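Kornlow Bench Guide > Section 4 > Setting up the container pick station

4. Container pick station (Desa bench)

Applies to: Idard packing room, Sheikh Street site. Replaces the June sheet. If you still have the June sheet taped inside the cabinet door, take it down, the stop order is wrong on it.

Read 4.1 before touching anything. Leads, read 4.6 too.

4.1 What changes for you

The arm takes over the lift-and-place of empty containers at the Desa bench. Filling, labeling and the final look-over stay with people. Same headcount on the shift, different jobs.

Before: one packer sets out containers by hand, all shift.
Now: one packer is bench operator. Operator loads the job, checks the preview, clears faults, writes the log. The old reach across the bench is gone from the job card.

The operator role rotates. Two hours on, then swap. Do not leave the same person on it all day even if they ask. Watching an arm is tiring in a different way from lifting and people miss things in the third hour.

Pay grade for operator hours is set by Idard, not by this guide. Ask your lead for the rate sheet.

4.2 Before you start

You need:
- Operator badge, active
- Kornlow open on the bench screen, job list showing
- Bench top wiped and clear except for the container you are teaching
- Stop button tested this shift
- Log book

Caution: the stop button test is every shift, not every day. Press, arm goes dead, twist to release, reset on screen. If the arm does not go dead, tag the bench out and call your lead. Do not run "just one job" first.

Caution: hair tied, lanyards off or tucked. Badge on a clip.

4.3 Teach a new container in preview

All teaching is done in preview first. The real arm stays parked. Preview is the simulated bench in Kornlow, nothing moves in the room while you are in it.

1. Pick Jobs, then New, then Container.

2. Type the container code from the shelf label. Not the code on the shipping carton - those are different and the system takes either one without complaining. Wrong code = wrong grip width later.

3. Choose Open top. For anything with a lid see 4.8.

4. Set the start height. 270 mm above the bench top is the default and suits most of the small stock. Leave it unless your lead has given you another number.

5. Set speed to 50 percent. Stays at 50 for all teaching. The slider will let you go higher. Don't.

6. Press Open fingers and wait for the green line on the screen. The fingers have to be open and empty before you go on.

7. Switch to the side view. Look for three things: container upright, fingers apart, clear air between the gripper and the bench top.

8. Jog the arm over toward the container with the arrow keys. Short taps. Holding the key down makes it run on a bit after you let go.

9. Switch to the close view from above. You want to see into the open mouth of the container. Check where the finger is against the rim before you lower anything.

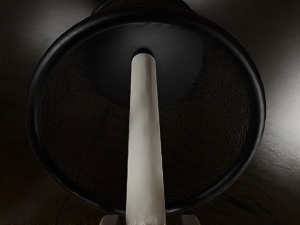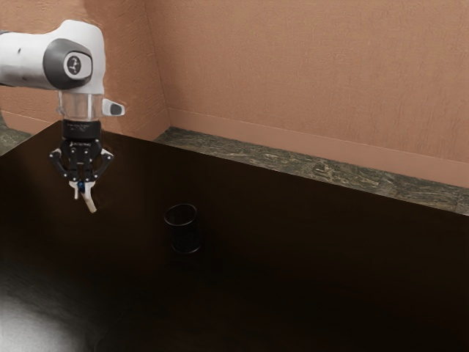 Figure 4-2. Black container in preview. First picture: close view from above, into the opening (step 9). Second picture: side view, gripper open and still above the bench (step 7).

Note: dark stock on a dark bench top is hard to read in both views. Go slow. Find the rim first, the rim usually picks up a little light. If you can't tell where the rim ends and the bench starts, raise Brightness in the view menu. That changes your screen only, not the job.

Note: a finger that looks like it is touching in the view from above may still be well clear. You can't judge height from that view. Always go back to the side view before you lower.

10. Lower in small steps. Swap views after every step. Yes every one.

11. When the gripper is where you want it, press Mark grip. The screen shows a number for finger width. Write it in the log next to the container code.

12. Press Close fingers, then Lift, then Place. Watch the whole move through. If the container tips, slides or goes through the bench in the preview, delete the mark and go back to step 8.

13. Save. Name the job with the container code and your initials. No nicknames please, we had three jobs called "the little ones" and had to open each one.

4.4 First run on the real arm

Two people for a first run. One at the screen, one at the stop button. The stop button person does nothing else, no phone, no labels.

1. Clear the bench. Put one container on the taught spot.

2. Both people behind the yellow floor line.

3. Say "running" out loud. Wait for the other person to say it back.

4. Press Run once. Speed still 50 percent.

5. Watch the full cycle. A normal cycle at this speed is 12 seconds. Much longer means the arm is searching, press Stop and reteach.

6. Look at the container. Marks on the rim, dents, bent weave on basket stock? Set it aside, open the grip width a touch in preview, save, start again at step 1.

7. Repeat until you get five good cycles in a row. Then both people sign the log.

Caution: never reach in to straighten a container while the run light is on. Stop first, then reach. This goes for leads and visitors as well.

4.5 When it stops by itself

The arm will stop on its own when it feels a push it did not expect. This is normal. It is not your fault and it does not go on anybody's record.

Screen says FINGER BLOCKED
Something between the fingers or the container is off its spot. Press Stop, clear it, Reset, Run once.

Screen says HEIGHT
Start height in the job does not match what the arm measured. Usually the wrong container code. Check the shelf label.

Screen says CODE 296
Gripper has lost its open position. Press Stop. Press Open fingers. Wait for the green line. If no green line, tag out the bench. Do not pull the fingers apart by hand.

Screen says nothing, arm is still
Check the run light. Light on means it is waiting for the next container. Light off means power or badge time-out. Badge in again.

Same stop three times in one job: quit trying. Go to hand placing for that container and leave the job for the lead. Hand placing is always allowed. Noone has to ask to go back to it.

4.6 For leads

- Post the rotation at the bench before shift, not during.
- New operators get a full shift in preview before they run the arm. Preview time is paid operator time, log it that way.
- Slow days happen in the first weeks. Expect the count to dip while people learn. Do not pull speed above 50 percent to make it up.
- Packers who used to set out containers know which stock sticks together, which leans, which has a soft rim. Get that written into the job notes. The arm has no idea.
- Anyone who wants off the rotation can come off it. Tell them which packing jobs are open first.
- Bench review is Thursday, after first break, at the bench. Bring the log. Operators on that week come too, leave the line covered.

The log is for stops and grip widths. It is not for timing people. If you are asked for per-person numbers from it, send the request up to Idard site office and do not hand over the book.

4.7 End of shift

1. Finish or cancel the job. Don't leave it paused.
2. Press Open fingers. Check nothing is held.
3. Park.
4. Wipe the bench top and the finger pads. Dry cloth only on the pads.
5. Badge out. If you forget, the next operator's stops go under your badge and sorting it out takes a week.
6. Log: jobs run, stops, anything odd. One line is fine. Tell the next operator if there is a container code that has been stopping.

4.8 Lidded containers

Not released yet for the Desa bench. Hand place only. The Lidded option shows in the menu but the job will not save, you'll lose what you typed.

Next: Section 5, Labels and the label printer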